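NONDEN FAN NIGHT - VENUE SAFETY CHECKLIST
Noleo Rooms, main hall + foyer + side room
Walked round 27th February, Ikhsan Oei
Posted here so the door team and the blog lot can all see it. Comments under each bit. Sorry for the state of it, typed on the bus.

Capacity
Hall licence says 138 seated. OK
Tickets sold through Plistent: capped at that, cap includes us. OK
Plus ones: NOT OK. Still people on the forum saying they'll "just bring my sister". No. Sister needs a ticket. Have put it in bold on the event page and will put it in bold again.
Foyer during signing: max 60 standing. Needs somebody on the inner door with a clicker. Dee has the clicker, I think. Dee?

Fire exits
Front doors: OK, both leaves open, bolts are stiff but go.
Side exit by stage: PARTLY. Opens fine but there was a stack of chairs in front of it. Moved them. Check again on the night, they creep back.
Back corridor: OK. Lights on a sensor, slow to come on, walk in waving your arms.
Exit signs: all lit apart from the one over the side room. Reported to Noleo office, they said "on the list".
Assembly point: car park, far side, by the recycling. Read it out from the stage BEFORE the first clip. Last year we read it out after and half the room was already asleep or crying about Kwok.

Extinguishers
Hall x 2, in date.
Kitchen, in date, fire blanket there as well.
Projector booth: tag missing. Can't tell when it was looked at. Fail until they show me the paperwork.

Electrics
Projector lead: OK
Extension reels: one OK, one has tape round the cable near the plug. Not using that. Have written DO NOT USE on it, somebody please beleive the writing this time.
Fairy lights for the photo wall: battery only. No mains ones from home, however nice.
Smoke machine: no. Asked and answered. It sets off the hall alarm and then we pay for the call-out. I know the cave episode had fog. Use your imagination.
Kettle and urn: urn OK. Kettle leaks from the lid, keep it on the tray.

Trips and slips
Red carpet (the bit of red carpet): curls at one end. Tape it all the way along both edges, proper gaffer not the parcel tape.
Stage steps: handrail wobbles on the left. Speakers use right hand steps only. Tell the guests when they arrive, not when they're halfway up.
Floor by the bar hatch: gets wet. Mop and yellow sign live in the cupboard, cupboard key is with the office.
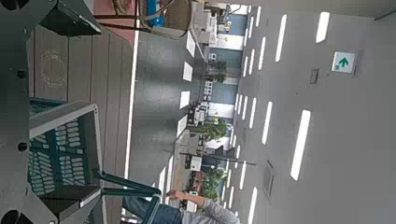 Signing queue
Route goes foyer, down the left wall, table, out by the right wall. No crossing over. Rope posts to be borrowed from Noleo, not checked yet.
Cardboard Kwok: base is split. Fell on somebody's nan in June. Either sandbag it or lay it down for the evening, dignified like. I vote sandbag.
Bags under the seats not in the aisle. Includes the big portfolio cases, fan artists, I love you, under the seats.
Wheelchair spaces: end of rows two and five. Measured, OK. Don't let anyone put coats in them.
Quiet room = side room. OK once the exit sign is fixed. If it isn't fixed we move the quiet room to the office, they've agreed.

Costumes and props
Swords: foam only, checked at the door. Metal goes back to the car.
Masks: fine, off on the stairs.
Capes: hem above the ankle or pinned up. You remember why.
Stilts: someone asked. No.

Food and drink
Bar run by venue, not our problem, but no glasses in the hall. Plastic only once doors open.
Cake table: ingredient cards for everything, nuts on a separate table, not a separate end of the same table. Cards not done yet. Who's doing cards?
No candles on the Season Three cake. Draw them on in icing.

First aid
Box in the kitchen: plasters low, no burn gel. To buy.
First aider: Marcy all evening, Tom from the interval. Both to wear the green armband even though it clashes.
Accident book: found it! Behind the urn.

Guests
Arrive by the back corridor. Car space kept with cones.
One of us with each guest the whole time. No selfies in the corridor, it's narrow and people walk backwards.
If anybody faints, and last time it was one of ours, sit them down, crowd back, get Marcy. Don't film it.

Money bits
Raffle float: locked tin, kitchen. Insurance excess is 1000 so please nobody break the projector.

STILL TO DO
Booth extinguisher paperwork (me, chasing)
Side room sign (Noleo)
Gaffer tape, burn gel, plasters (me)
Sandbag for Kwok (anyone with a sandbag)
Ingredient cards (??)
Rope posts, check how many they've got
Clicker, see above, Dee

Comments

deeforthree: I do have the clicker. it's stuck on 7 but it clicks

MarcyP: Burn gel sorted, got two tubes at work. Can do the cards if people send me recipies by the weekend, I'm not guessing what's in them.

kwokswife: is the sandbag allowed to wear a costume

Ikhsan: If it's not trailing, yes. Dee, a clicker stuck on 7 is not a clicker. Will get another one.

tomtom: Right hand steps as you face the stage or as you stand on it?

Ikhsan: Facing it. Good point, will stick an arrow up.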